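Chapter 6
Getting Paid for a Live Show

By the time a band plays its first out-of-town date, it has usually spent money on rehearsal space, strings, fuel and a place to sleep. The fee for the show has to be set against all of that. This chapter looks at how fees are worked out, what goes into a written agreement, and what happens at the end of the night when the venue and the act sit down to settle.

You should have read Chapter 5, on booking, before you start. Terms in this chapter such as "hold," "draw" and "capacity" are used the way they were defined there.

What you will study in this chapter
The three common kinds of deal between a venue and an act
How to read a settlement sheet
Merchandise rates and who sells at the table
Deposits, cancellations and late changes

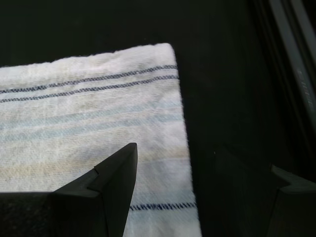 6.1 The Opening Case: Oltska on the Road

Oltska is a four-piece band that had played only in its home city until last winter. In December the band took a run of small rooms, driving itself in a rented van. Tadeusz Brzozowska, the bass player, handled the bookings and kept the accounts in a notebook.

The first date was at a club called the Lunel. The offer came by email and was one line long. It promised the band the door after costs. Brzozowska accepted the same day and did not ask what the costs were. At the end of the night he learned that they included the sound engineer, the person at the door, the printing of posters and a cleaning charge. The room had been close to full, and the band left with 40 dollars.

Nothing in this was dishonest. The club charged every act the same way, and the band could have had the list of costs if it had asked. The trouble was that the two sides had agreed to a word, "costs," without agreeing on what it meant.

The second date was at the Sikora, a larger room with a seated balcony. The manager sent a two-page agreement, which set out a guaranteed fee, a percentage above a stated level of ticket sales, load-in and sound check times, a meal, and towels and water for the stage. Brzozowska read it twice and sent back one question about the merchandise rate. The show drew fewer people than the one at the Lunel, but the band was paid more.

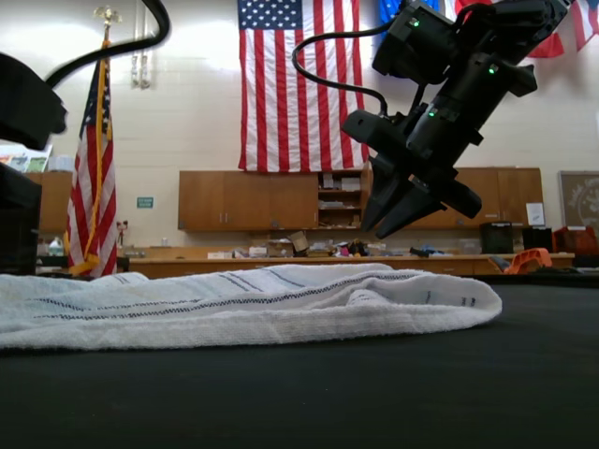 He later said that the second agreement had taken him longer to read than the first show had taken to book - and that he would not do it the other way again. For the rest of the run he asked every venue for its costs in writing before he said yes. Most sent them the same day. One did not reply, and the band played somewhere else that night.

Keep this case in mind as you work through the sections that follow. We return to the figures from both shows in 6.4, where you will fill out a settlement sheet for each.

6.2 Three Kinds of Deal

Most small and mid-size shows are paid in one of three ways.

Under a flat guarantee, the act is paid a fixed sum whatever the ticket sales. The venue or promoter carries the risk of a slow night and keeps the gain from a busy one. Opening acts are often paid this way, and the sums can be small.

Under a door deal, the act takes a share of ticket money. The share may be figured before or after costs, and the difference can be large. Suppose a show takes in 2000 dollars at the door. A share of the whole amount and the same share of what is left after costs are two very different checks.

Under a guarantee against a percentage, the act is promised a minimum and receives the percentage if it comes out higher. This is sometimes called a "versus" deal. It is common once an act has a record of drawing people to a certain kind of room. 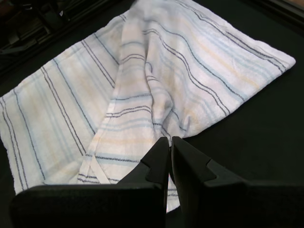

Figure 6.2 Striped towel

A fourth arrangement, in which the act rents the room and sells its own tickets, is covered in Chapter 9. It is closer to promoting a show than to being hired for one, and the risk falls on the act.

Key terms
Guarantee: a sum the act is paid no matter how many tickets are sold.
Settlement: the meeting after the show at which income and costs are gone over and the act is paid.
Rider: the part of an agreement that lists what the act needs on the day, such as equipment, food and stage supplies.
Buyout: cash paid to the act in place of a meal.

Before you read on
Look at an agreement you have signed, or use the Trekero Agency form in Appendix B. Mark every cost that would be taken out before the act is paid. Then mark any word you could not explain to another member of the band. Bring both lists to section 6.3, which goes through the form line by line.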